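Wednesday, September 25, 2002
By Ghazala Soomro

14 shares | 6 comments

Help wanted at the sorting table!

Okay, so most of you know me from the Bevan Street swap days, and you know I can't walk past a bottle in a trash can without fishing it out. Well, the Mimmont reuse room has finally let me have a regular sorting table, and I need people to come and work at it with me. There are two paid spots, and I'm also looking for anybody who'd like to drop in for a single session and tell me what they think of the setup (more on that at the bottom).

The work is pretty simple. Drinks containers come in mixed, you stand at the table, and you put each one in the bin it belongs in. Glass and plastic get their own bins, cans get a third. I like the bins right up along the edge of the table so you aren't leaning over all day, and I like them labeled, even though you'll know them by heart in ten minutes. When a bin fills up, you carry it out back and tip it into the big carts. Then you start over!

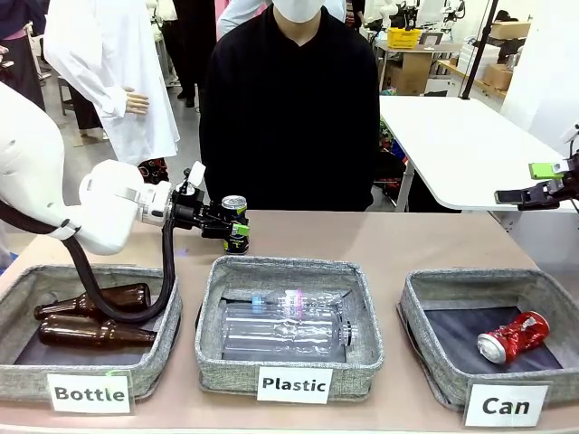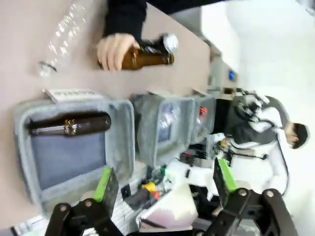

Bottles and cans, partway through sorting.

What the job is like

Shifts are 2 hours, mornings or late afternoons, and you'd do three a week. It's standing work, but there's a stool if your feet give out (mine do). I'm hoping to start right away and keep going through February, and after that it depends on what Mimmont wants to do with the room. Pay is the regular Mimmont hourly rate, and I'll go over it with you when we talk.

You don't need any experience. You do need to be okay with sticky hands, the smell of old soda, and me talking the whole time. Gloves are in the drawer and you should wear them for glass. Please be at least 18, and please be somebody who shows up, I've got a soft spot for people who show up.

The drop-in sessions

These run 42 minutes, start to finish, with coffee after. You'll sort one mixed load and then fill out a short sheet about the table height, the labels and where the bins sit. I'd love to get some 100 people through before the winter's over, tall folks and short folks and lefties especially. No pay for these, sorry, just the coffee and a bag of Surmont cookies to take home.

How to get in touch

Come by the Misex building, room 54, and ask for Ghazala, or leave a note with your phone number in the box on the door. Tell me which thing you want, the job or a drop-in, and what hours suit you.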